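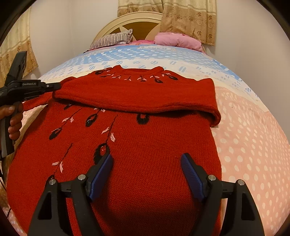
Pull rouge, une manche repliée sur le devant.

1/ Hier j'ai mangé chez Haddad, le petit restaurant libanais de Drivstead. Je voulais goûter le man'ouché du matin, avec zaatar et huile d'olive. Très bon, la pâte est fine et bien cuite.

2/ La salle a 58 places. Le matin, il faut commander au comptoir et ensuite on vous apporte le plat à la table.

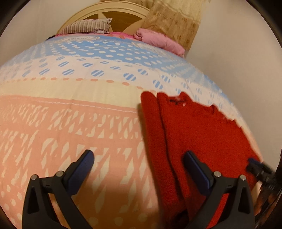
3/ Pour le dessert, j'ai choisi le knafeh. Il est un peu trop sucré pour mon goût, mais le fromage était excellent.

4/ Ils proposent plus de 60 mezzés le soir. Je dois donc revenir en septembre, avec ma sœur. Réservation conseillée.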